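How to Seal a Concrete Floor Yourself (and Keep It Shiny)

Posted 2026-05-02 by Eetu Tikkanen

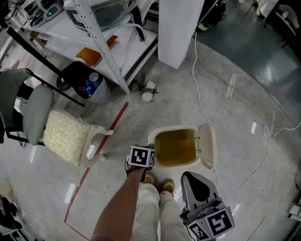 Polished gray concrete, with the ceiling lights showing in it.

I get more mail about concrete floors than about anything else on this site, and most of it asks the same thing: can I do this myself without wrecking the place? Yes, you can! I did my whole workshop, 367 square feet, with a rented buffer and a lot of coffee, and I'm not a tidy or patient person. My knees complained for a week, but the floor is still my favorite thing in the building.

What I'm covering is a penetrating sealer with a thin guard coat on top. If you want epoxy with the sparkly flakes in it, that's a different job and you'll need a different page (I tried it once in a garage in Barredo and I'm still finding flakes).

What you need

A stiff broom and a shop vacuum
A pH-neutral cleaner
Degreaser for the bad spots
A floor buffer with a white pad and a finer finishing pad
Penetrating sealer, enough for two coats
Guard coat
A pump sprayer and a flat microfiber mop
Painter's tape, knee pads, gloves, safety glasses

I paid 126 dollars for two days with the buffer. Call ahead, and ask whether the pads are included. Mine weren't, and I found that out in the parking lot.

Step 1: Clear the room and test the slab

Everything out. I mean it, even the shelf you swear you can work around. Then sprinkle a little water on the floor in three or four spots and watch. If it soaks in and leaves a dark patch within a few minutes, great, the sealer will soak in too. If it beads up, there's an old coating down there, and you'll have to strip it before you do anything else.

Also tape a square of clear plastic to the floor overnight with all four sides sealed down. If you find water under it in the morning, stop and sort out the damp first. My friend Moataz Kabbaj skipped this one and ended up with cloudy white patches along a whole wall. He put a rug over them.

Step 2: Clean, then clean again

Sweep, vacuum, scrub with degreaser wherever you see oil, rinse, and then wash the entire floor with the neutral cleaner. Change the water when it goes gray, which will be sooner than you'd like. I did three rounds in mine and the third bucket still wasn't pretty.

Pull up any old tape now as well. If the glue stays behind, warm it with a hair dryer and go at it with a plastic scraper. Metal scrapers leave lines, and those lines look twice as bad once there's a shine on them.

Let the floor dry for a full day with a fan running.

Step 3: First coat of sealer

Tape off your baseboards and open the windows. Start in the far corner and work toward the door (I know, I know, but I have trapped myself in a corner before). Spray a light, even layer and spread it with the microfiber mop so there are no puddles. If it starts to look sticky, mist it with a little water and keep moving.

Give it 30 minutes, mop up whatever hasn't soaked in, and leave it alone until the label says you can recoat. Read the label on yours, because they vary a lot.

Step 4: Second coat and buffing

Same again, only you'll use less this time. Once it's dry, run the buffer with the white pad in slow overlapping passes. Don't fight the machine. Lift the handle a touch and it drifts one way, lower it and it drifts the other, and after ten minutes you'll be steering it like a shopping cart.

Step 5: Guard coat

Thin, thin, thin! Two skinny coats look far better than one thick one. Let each dry completely and finish with the fine pad. When the lights start showing up in the floor, you're there.

Stay off it in shoes for a day and keep heavy furniture off for three. Felt pads under chair legs, please.

Looking after it

Dust mop twice a week, damp mop when it needs it. No vinegar, no bleach, no "miracle" soap. I put down a fresh guard coat every February, when the workshop is quiet, and it takes me one evening.

Next up I'm doing the stairs down to the basement, and I'll post how that goes once I've worked out where to stand.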